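Helico kitchen robot: can it load a dishwasher yet?

2019-09-18

I went to the Dotbridge showroom in Bloxham as a doubter and came home as one. Marcelino Echevarría, who looks after the Helico there, had promised me washing-up. 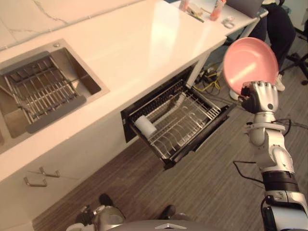

To be fair, the hand is good. It has proper jointed fingers, and it can hold a plate by the rim, something I've seen far clumsier machines fail at.

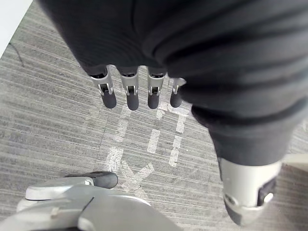 But a plate is the easy bit. Mine come with gravy, forks stuck to them and a roasting tin underneath. I asked about pans and was told July.
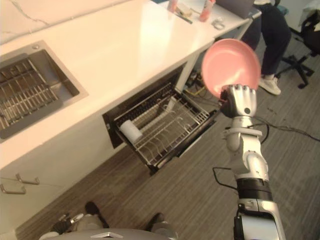

The rental is £562 a month — I could pay a person in Durley to come in for that, and she'd do the windows. The manual runs to 138 pages and gives cutlery 2 of them. I'd want a lot more on knives before I let it near my kitchen. 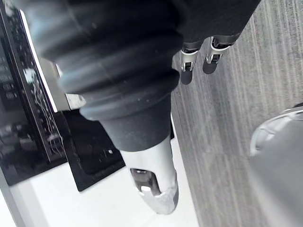
Verdict

Two stars. Nice fingers, silly price. Ask me again when it can scrub a pan.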